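Rewi Project Adds Bags and Zippers to Its Training Set

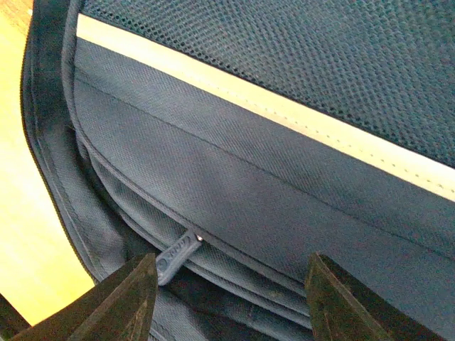

Wrist view of the gripper at the zipper pull of a navy-gray bag. Drasville laboratory.

The Rewi project has begun recording examples of zipper handling at the Drasville laboratory. Operators guide the arm by hand controls through each attempt, and the wrist view is stored together with the finger positions. The first set holds 104 recordings made by four operators. Failed attempts are kept and labeled as such.

Thabiso Botha, who leads the work for Valtbridge, asks that staff lend soft bags of any size with working zippers. Items are returned after two weeks. The next set is planned for November.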